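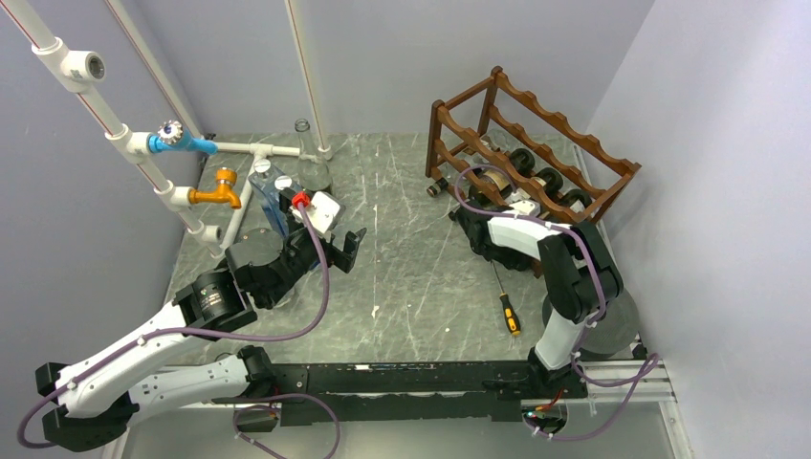
# Wine rack and bottle storage: your questions answered

These are the questions we get most often at the Tisbridge store about scalloped wooden racks, where to put them, and how to fill them. If yours isn't covered, bring it to the counter or call us between 10 a.m. and 6 p.m.

## Choosing a rack

**What is a scalloped rack?**

A rack with wavy rails. Each dip in the rail holds one bottle on its side. The front rail carries one end of the bottle and the back rail carries the other, so the bottle can't roll into the one next to it.

**Which sizes do you carry?**

The Vunness comes in two sizes. The small one holds 14 bottles and fits on most kitchen counters. The large one stands on the floor. Measure the depth of your counter as well as the width, and allow for the necks. They stick out past the rail on nearly every rack we sell.

**Will any bottle fit?**

Standard 750 ml bottles with straight sides fit well. Wide-shouldered bottles and most sparkling wine bottles sit higher in the dips, and you may have to leave the next space empty. Half bottles are often too short to reach both rails. Magnums don't fit the Vunness at all.

**Can I stack one rack on another?**

Only if both are the flat-topped version. Racks with rounded posts are meant to stand alone. Don't set a tray or a board across the top of them either.

## Setting up

**Where should I put it?**

Somewhere level, out of direct sun, and away from the stove and the dishwasher. The top of the refrigerator is a bad spot – it's warm and it shakes. A pantry shelf or an inside wall is better.

**My counter is stone. Do I need anything under the rack?**

Felt pads are enough. Stick one under each foot and check them now and then for grit, which will scratch a polished surface. Wipe up rings and drips right away on marble. Wine is acidic and can leave a dull mark that a cloth won't take off.

**The rack rocks. Is it broken?**

Probably not. Loosen all the screws half a turn, press the rack down on a flat surface, and tighten them again. If it still rocks, add a second pad under the short foot.

## Filling it

**Which way should the bottles face?**

Either way works for the wine, as long as a corked bottle is lying down. Many people put the necks toward the front because they are easier to grip. Bottoms to the front looks neater but you have to pull each bottle out to see what it is.

**Should the labels be up or down?**

Up. You can read them without turning the bottle, and any sediment settles on the side away from the label, so you know where it is when you pour.

**Do screw-cap bottles need to lie flat?**

No. They can stand. If space is tight, keep the rack for corked bottles and stand the rest in a cabinet.

**What order should I load it in?**

Start with the bottom row and work from the middle out to both ends. To unload, take from the top first. Stand the waiting bottles on the counter a little way from the rack, where your sleeve won't catch them.

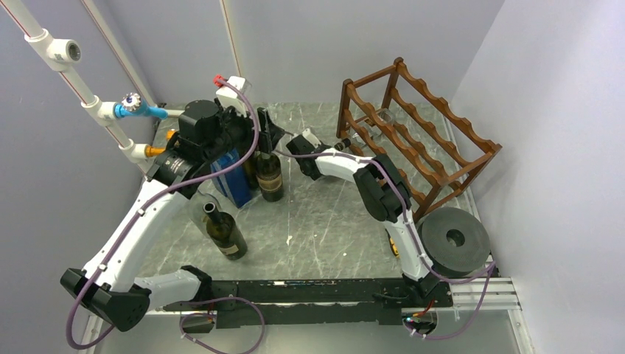

*Scalloped rack in reddish-brown wood, with a green bottle standing on the counter.*

**How should I pick up a bottle?**

By the neck is fine for moving a standing bottle a short way. When you lay it in the rack, put your other hand under the body and lower it into the dip. Dropping the last inch is how most rails get dented.

**How much weight can it take?**

A full bottle weighs close to 3 pounds. The small Vunness is rated for a full load of standard bottles and nothing more. Please don't hang glasses or a towel bar from the slats.

## Care and repairs

**How do I clean the wood?**

Dust it with a dry cloth. For sticky spots use a damp cloth, then dry it. Avoid spray polish, which leaves a film that labels stick to. We sell Varghese oil for unfinished racks – one thin coat a year is plenty. Don't use it over varnish.

**A slat has a rough edge. Can I sand it?**

Yes. Use 300 grit paper, wrap it around a pencil to follow the curve, and sand with the grain. Wipe off the dust before you put the bottles back.

**Where do I get spare screws and slats?**

Ask for part kit 814. It has the screws, the pads, and a hex key. Slats are sold singly and take about 2 weeks to come in. Bring the old one if you still have it, as the spacing was changed on the newer racks.

**Do you still sell the Travinum rack?**

We stopped carrying it in July. We have a few spare rails left for it but no complete racks. Its screws are a different size, so kit 814 won't help.

**Can I return a rack I've already put together?**

Within 30 days, if it's clean and has all its parts. You don't need to take it apart. Racks that have been oiled, stained, or sanded can't come back.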